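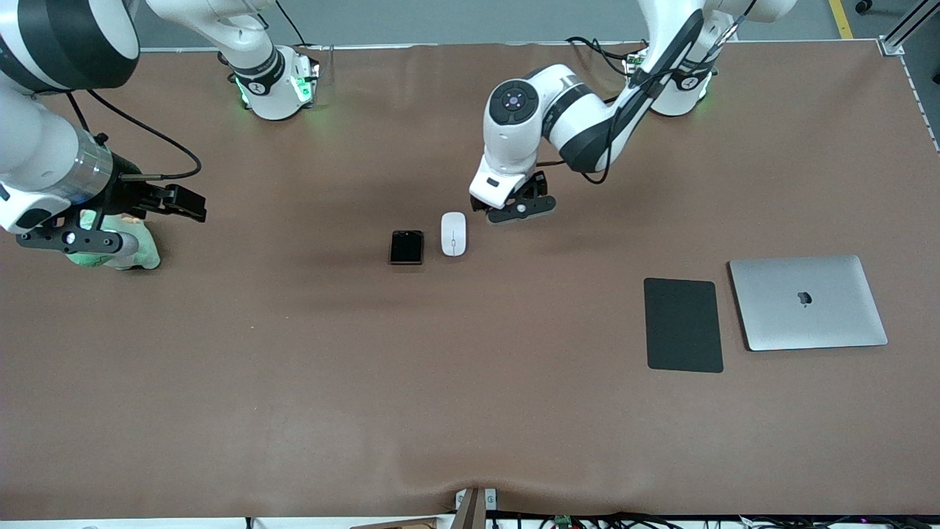

Worktable with matte reddish-brown covering, showing wrinkles along the front edge.

Caring for a covered worktable

This guidance sets out how to clear, clean and re-lay a worktable fitted with a soft covering. It applies to the large tables at the Noston and Bena sites and may be followed by anyone who has a table in their area. It was prepared by Danuta Duda and replaces the single sheet previously kept at each site. Last revised March 29, 2021.

Before you begin

Set aside thirty-one minutes for a full clean and re-lay. A daily wipe takes far less time and is described separately at the end of this page.

You will need:
a soft brush with a long handle
two lint-free cloths, one for washing and one for drying
a bowl holding 900 ml of lukewarm water
a small amount of plain washing-up liquid
a tray or shallow box for items taken off the table
a flat wooden batten, wrapped in a clean cloth, for smoothing

Do not use bleach, glass cleaner or furniture polish. Polish leaves a shine on a matte surface and is very difficult to remove afterwards. Scouring pads should not be used on any part of the covering, including the underside.

Step 1. Clear the surface

Remove everything that is not fixed to the table and place it in the tray. Small hard items, such as a computer mouse, should go in first and be laid flat. Soft items, including cloths and plush toys, should be shaken over a bin before they are put with the rest, as they gather dust and shed it on the clean surface later. Equipment fixed to the table stays where it is and should be switched off by the person responsible for it before cleaning starts.

If an item has been left without a label, put it in the tray with a note of the table number. Items not collected by the end of the following working day are taken to the store.

Step 2. Brush

Brush from the back of the table towards the front in long, straight strokes, overlapping each stroke by half the width of the brush. Take particular care at the corners, where grit gathers against the brackets. Grit left under a wet cloth will scratch the covering.

Brush the floor in front of the table when the surface is finished. Where a yellow marking line runs near the table, brush along the line and not across it. The lines at Bena were laid in May and the edges lift if they are caught repeatedly.

Step 3. Wash and dry

Add three drops of washing-up liquid to the water. Dip the first cloth, wring it out firmly and wipe the covering one section at a time. The cloth should be damp. If water stands on the surface after wiping, the cloth is too wet and should be wrung out again.

Work around the base of any fixed equipment with a folded corner of the cloth, keeping a hand's width from cables and lights. Those areas may be brushed only.

Dry each section with the second cloth before moving to the next. Marks that remain after two passes should be left and reported. Repeated rubbing in one place wears the matte finish and leaves a pale patch.

Step 4. Smooth the covering

A covering that has been in place for some time will often sag a little at the front and form soft wrinkles. Light wrinkling does not affect the use of the table, but small items may tip or roll on it, and a pronounced fold should be corrected.

Stand at the centre of the front edge. Release the fastenings along the front only, leaving the back and sides secured. Lay the wrapped batten across the covering at the back and draw it slowly towards you with even pressure at both ends. Repeat from the left and from the right, finishing in the middle.

Hold the front edge taut and refasten it, starting at the centre and working outwards by turns: one fastening to the left, one to the right, until both corners are reached. Do not begin at a corner. The slack will be pushed along the edge and will collect at the other end.

Coverings supplied by Evwood have clips, which can be refastened by hand. Those supplied by Wieczorek are held by a cord and toggle, and the cord should be replaced if it has frayed. A replacement cord is cut to 128 cm, which allows for the knot at each end.

Step 5. Return the items

Wait until the surface is dry to the touch. Put back only what is needed for the next piece of work. Soft items should be folded or set down where they will not hang over an edge. Wipe the underside of any hard item before returning it.

Leave a clear margin of 100 mm along the front edge. This allows the covering to be checked for sagging without the table being cleared again.

Daily wipe

At the end of each day, clear loose items from the front half of the table, brush it, and wipe it once with a damp cloth. Dry it and return the items. The covering does not need to be released.

Reporting damage

Report any tear, burn or lifted seam on the day it is found. Give the site, the table number and the position of the damage, measured from the nearest corner. Do not apply tape to the covering, as the adhesive cannot be removed without marking it. Requests for cords and clips should be sent to Danuta Duda, stating which supplier's covering is fitted.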